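Stalham table, light wood-grain top

The shop page says "workshop tough". I had my doubts and still have most of them. It took me 50 minutes to put together, against the 19 promised, and one leg bolt needed a second go on Tuesday because it had worked loose.

The top is fine. It wipes down well and the pale finish makes dropped screws easy to spot, but it's the sort of grain pattern you stop believing in when you get close. I've had it a few months and wouldn't lean hard on a corner.

What bothers me more is the depth. Once it's up against the wall panel, with tape rolls and offcuts about, you run out of elbow room fast.

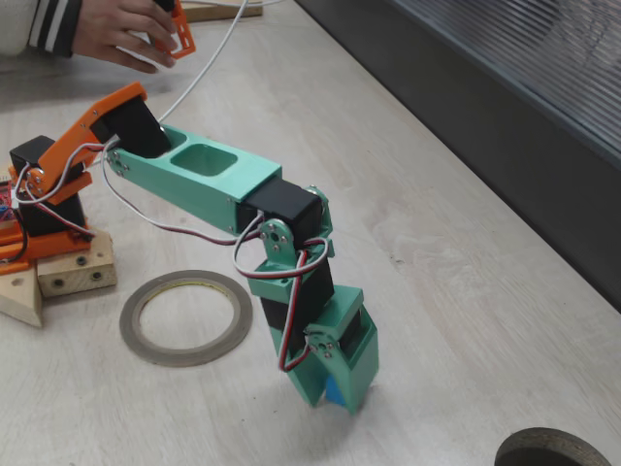

The Tsang one I looked at was deeper and cost less - I'd go back for that. Three stars, and the third is for the wiping down.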